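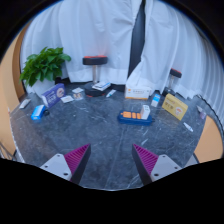
Small boxes, packets and tubes set out on a marble-patterned tabletop.

How to Trim a Guinea Pig's Nails
By Yevdokiia Zakharchenko

Guinea pig nails grow all the time and most pets need a trim every month or so. Long nails curl under the foot and make walking painful. The job takes a few minutes once you and the animal are used to it.

What you need
Small animal nail clippers (I use the Fanix ones, but cat clippers work too)
Styptic powder
A towel
A good lamp
A piece of bell pepper or cucumber

Step 1. Get set up
Put everything within reach before you pick up the guinea pig. Sit on the floor or a low chair, so that a jump won't end in a fall. I do mine in the early evening, when they are calm and ready to eat.

Step 2. Hold the animal
Lay the towel on your lap and set the guinea pig on it with its back against your stomach. Support the chest with one hand. If it struggles, wrap the towel around the body and leave one foot out. Omberg, my older boar, needs the towel every time. Hinrichs just eats.

Step 3. Find the quick
The quick is the pink part inside the nail that holds the blood supply. On clear nails it is easy to see. On dark nails, hold the lamp behind the nail and look for the shadow.

Step 4. Clip
Cut about 2 millimeters in front of the quick, following the natural angle of the nail. If you can't see the quick, take off only the tip and check again in a couple of weeks. There are four nails on each front foot and three on each back foot. You can do the front feet one day and the back feet the next.

If a nail bleeds
Press styptic powder on the tip and hold it for a minute or two – cornstarch will do if you have nothing else. Keep the guinea pig on a clean towel until the bleeding stops. Call your vet if it doesn't.

Weigh the animal while you have it out. Omberg was 912 grams in May, and I write the number on the same page as the trim.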